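Week 6: Buying a drink, or how price tags talk to us

Okay, welcome back! A few of you emailed after last week wanting more on anchoring, so I'm starting there. An anchor is the first number you see, and it drags your guess toward it even when you know it's silly. Mio Ebihara asked in class if it works on people who've been warned. Yes, it does (I fall for it every single time I shop for shoes).

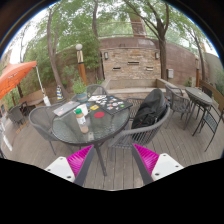

Reference prices are the next piece, and they depend a lot on where you are. You carry a rough idea of what a thing should cost, and the place changes it. Take a bottle with a green cap and something brownish-tan inside, standing on a glass-topped table out on a deck next to a laptop. What would you pay for it there? Now put it in a hotel minibar. Write down both numbers before you read on, please!

Tatsuya Miyazaki's handout from February has the long version of this. Read pages 2 to 11 and skip the math box.

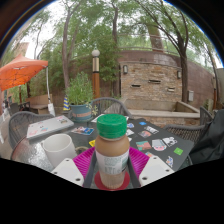 Packaging does a lot of the guessing for us too, and this is my favorite part of the course. We judge taste, freshness and price from color well before we get to the small print. A bright green screw cap and a white label wrapped around a coffee-colored drink already set you up to expect something, and I'd like you to put that something into words. One paragraph is plenty.

Hand it in by 8th June, on paper, in the box outside room 79. Next time: why "free" makes us all a bit weird.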